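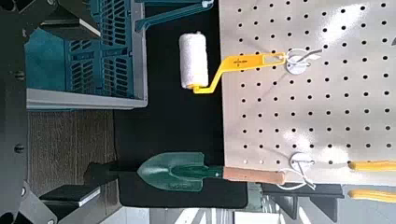
Where can residents of Skullport borrow tools from this August? At the old ticket office beside the harbour, where the town's first tool library opens its door every afternoon at 2.

Home News Harbour Sport Letters Contact

The library is run by Derese, a neighbourhood association which until now was best known for its spring plant market. Members pay 35 crowns for a year and may keep an item for up to 6 days. After that a small fee is added for each extra day.

Search this site Go

The association began to collect tools in the winter. Many came from households in the Clurkow district, where a lot of older houses have full sheds and owners who do not use them any more. By the end of July the list had reached almost 940 items — from simple hand tools for painting and gardening to ladders and a carpet cleaner. Electric tools were checked by the repair shop Skundix, which did the work without payment and will look at them again each spring.

Derese says the idea came from a survey among its members. Many of them had bought a tool for one job and then never needed it again. Others wanted to paint a room or put a small garden in order, but found the price of the equipment too high.

To join, residents must show a paper with their address. Young people under eighteen can borrow hand tools if a parent signs the form. Everything should come back clean, and brushes and rollers that are still full of paint will not be accepted.

The town council has given the rooms free of rent until next summer. What happens after that is not decided yet. The council wants to see first how many people use the service, and a second place in Clurkow is also being discussed.

A list of the tools hangs in the window of the ticket office. An online list is planned for the autumn.

Filed under: Town life, Sharing and repair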